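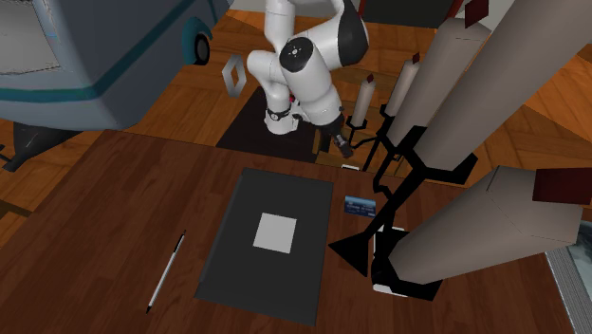
How Paper Is Made

Paper is a thin sheet of tangled plant fibres. Most of the fibres come from wood. Others come from cotton, straw, hemp or paper that has been used before.

What is a fibre?

A fibre is a very small tube. In wood, the fibres lie side by side and are held together by a natural glue called lignin. A fibre from a pine tree is usually a few millimetres long. A fibre from a birch tree is shorter. Long fibres make strong paper, such as the brown paper used for sacks. Short fibres make smooth paper that is easy to write on. Many mills mix the two.

Step 1: Chipping

Logs arrive at the mill with the bark still on. A turning drum knocks the logs against each other until the bark comes off. The bark is often burned to heat the mill. The bare logs are then cut into chips small enough to sit in your hand.

Step 2: Pulping

The chips must be broken down into separate fibres. There are two main ways to do this.

Grinding presses the wood against a rough surface. It uses nearly all of the wood, but the lignin stays in. Lignin turns yellow in sunlight, so old newspapers change colour.

Cooking heats the chips with chemicals in a tall, closed tank. This dissolves most of the lignin. Less of the wood ends up as paper, but the sheet is stronger and keeps its colour for longer.

Step 3: Washing and mixing

The pulp is washed and passed through screens to remove lumps. White paper needs pulp that has been bleached. Dye can be added for coloured paper, and chalk makes the sheet less see-through. At this point the mixture is nearly all water.

Step 4: Making the sheet

The mixture is sprayed on to a moving mesh. Water drains through the holes and the fibres settle on top in a flat mat. Rollers squeeze out more water. Heated cylinders dry the rest. The machine at the Renley mill in Rultbridge can make 1,000 metres of paper in a minute, wound on to a single large reel.

Paper sizes

A sheet of A4 is 210 millimetres wide and 297 millimetres long. Cut it in half across the middle and you have two sheets of A5. The shape stays the same each time.

Words to know

Lignin - the natural glue in wood.
Pulp - loose fibres, usually mixed with water.
Reel - a large roll of finished paper.

Last updated Sep 1, 2021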